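Keeping drinks sorted at an all-day village event — how many bottles and cups?

Posted in Events and Catering

Eylül Ertürk
I've been handed the drinks for our summer open day in Pralstead in June. It runs from ten in the morning until four. Last year 116 people signed the book at the door, but plenty walked straight past it, so the real number was higher.

We have a hall with a small kitchen, one fridge and a sink. No licence, so soft drinks, water and tea only. I can borrow two urns. My budget is tight and I don't want to be left with crates of squash in my garage until Christmas, which happened to the person who did it before me.

What I need to know is how much to buy, whether small bottles or big ones work out better, and how to stop people taking a new cup every time they come back to the table. Also what to do with the empties, as the council won't take mixed bags from the hall.

Amos Oyelaran
I've done drinks for a school fair and a cricket club for years, so this is from practice.

How much to buy. Allow two cold drinks a head for a six-hour day, three if it's hot. Tea is harder to guess. Half the people will have one and the other half will have three. Buy teabags in the big catering box as they keep.

Bottles. Big ones are cheaper per cup but go flat once opened, and someone has to stand there pouring. Small ones cost more and you will find half-drunk ones on every windowsill. I'd go for big bottles of squash and jugs of tap water on the main table, and one tray of small bottles of water for people with pushchairs or those helping outside. Ask the shop if they'll do sale or return on unopened cases. Ours does if you ring a week ahead.

Cups. Use two colours and stick to them. One for cold, one for hot, or one for children and one for adults. It makes clearing up quicker and you can see at a glance which stack is running down. Lay the table like this:

1. Cups at the end where people come in, a few out of the sleeve at a time. Put out a full stack and children will build with it.

2. Bottled drinks next, caps on until someone wants one.

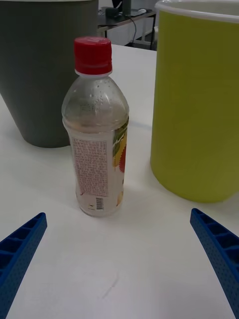

3. Jugs after that, on a tray with a tea towel under it.

4. Urns at the far end, against the wall, with the lead taped down. Keep children off that end altogether.

5. Bin for cups past the urns, and a separate box for bottles with a sign on it.

For people taking a second cup, a marker pen on a string works fairly well. They write their name on and most of them hang on to it. Not all of them will.

Umut Yalçınkaya
just get reusable ones, paper is a waste. we bought 600 off the Namboodiri hire people when they were clearing out and never looked back

Eylül Ertürk
Thanks both. Umut, I did think about reusables but with one sink and two of us washing I can't see it. Amos, the sale or return idea is very useful, I'll ring them. Does the colour thing work if people aren't told?

Güven Aksoy
It does if you keep the two stacks well apart. I run the refreshments at a community centre and we use grey and green. I put one of each out on the bare table first, with a bottle, before anything else goes on, and then fill in behind them. 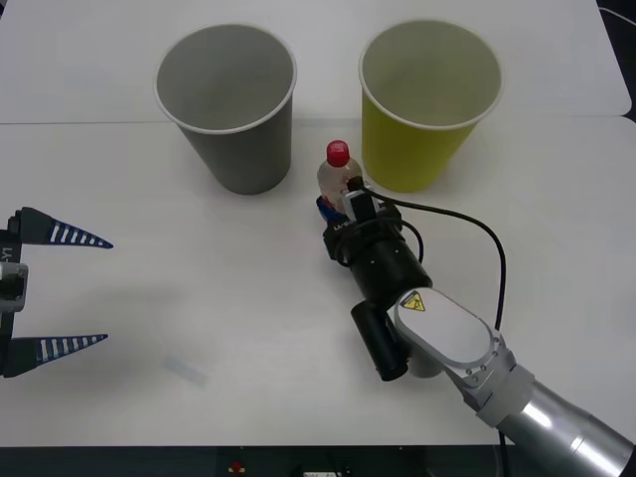

After an hour or so people copy whoever is in front of them and you can stop explaining. A sign helps, but keep it to one word in large letters.

On numbers I'd go a bit lower than Amos. For 116 on the book I would get enough for two cold drinks each and then 20 or 22 small waters on top. If you run short of squash, someone can be at the shop and back in ten minutes. If you buy too much of it you have your garage problem again.

Empties: rinse the bottles, squash them and put the caps back on, then they go in with ordinary recycling at most places. Check with your council about paper cups. A lot of them have a plastic lining and ours has to go in general waste. We stack them before binning — it saves a surprising number of bags.

One more thing, put the milk in a small jug and top it up from the fridge. A whole carton left out by an urn from ten until four is no good to anyone.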